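Notice to All Bench Staff
Thursday, May 10, 2018

The Relusville depot of Durrani Provisions wishes to inform bench staff that the transfer of mixed-order packing to the Naltis system will proceed as agreed. Staff are asked to read this notice in full before signing the sheet at the door of the old canteen.

Of the 14 persons at present employed on the bench, 2 will remain as attendants. The others have been offered places at Poltow, where the work is chiefly loading. The coach leaves at a quarter to five. Those who have written to ask whether there is a later coach are advised that there is not.

An attendant does not pack. An attendant watches the rehearsal of each order on the screen, confirms that the two arms have understood the goods, and presses the green key. Where the arms have not understood the goods, the attendant presses the grey key and enters a reason from the list.

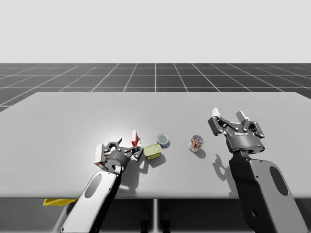 Filed under: Short Fiction, Work

The rehearsal for small tins and boxes has caused some difficulty. During the February trial, one attendant held back roughly 200 orders in a single week, giving the reason in each case as "Other". When invited to explain, she stated that the soup should go in first. She had packed for the depot since it opened, and the soup had always gone in first, with the flat tins beside it and the box on top, so that a customer lifting out the box would see everything at once.

The system has no preference in this matter. It was pointed out to the attendant that no customer had ever written to the depot about the soup. She replied that they would have had no cause to.

Management considered the point at its next meeting. A request was sent to Naltis, which answered that the order of packing could be altered by changing a line in the settings, and asked what the line should say. As no written rule could be found, the attendant was asked to supply one. Her first draft ran to nine pages. It covered eggs, bread in warm weather, and what to leave out of a bag for a person who would be carrying it upstairs.

The rule as adopted reads: "Heavy items first." The nine pages have been placed in the cabinet outside the wages office, where they may be consulted on request.

The attendant has since asked to be considered for Poltow. Her request has been granted, and her place at the screen is open to any member of bench staff. Applicants should give their name, their years of service and their reasons for applying, using the list provided.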